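2 min read

So, a bit about us! I started Gerka in the back half of an old feed store in Damstead, mostly because I'd run out of room for fabric at home and my kitchen chairs were disappearing under it. We sew and mend table linens - tablecloths, napkins, runners, the odd set of placemats if you ask nicely - and we've been at it long enough that I now dream in hem widths.

The name was my grandmother's nickname for her sewing basket (I never did find out why). She taught me to miter a corner when I was still too short for the pedal, and I use her method on every cloth that leaves the shop. It's slow. I've tried faster ways and I always go back to hers.

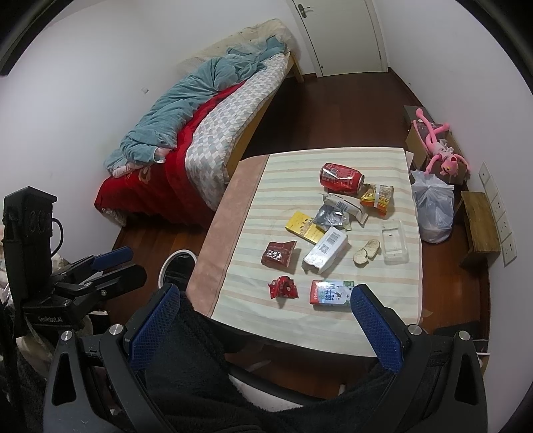
Last year we finished 2,657 pieces, and 396 of those were repairs. I love the repairs! People bring in cloths with gravy stains, candle wax, a burn from somebody's birthday, and they're almost shy about it. Please don't be. A tablecloth is supposed to get used, and I'd much rather patch one that's been through 70 holiday dinners than iron one that's lived in a drawer.

Most of our cotton comes from Csonka, a small mill that still answers its own phone, and the thread is from Andex, who put up with me sending back greens that weren't quite green enough. We keep 2 big cutting tables going and one very old buttonhole machine that only behaves in the morning, so if you're picking up napkins with ties, come after lunch.

We do custom sizes too. Measure your table, add the drop you want on each side, and then measure again - I say this as someone who once cut a round cloth for an oval table. Orders for the holidays close in November. Come by the side door, the front one sticks.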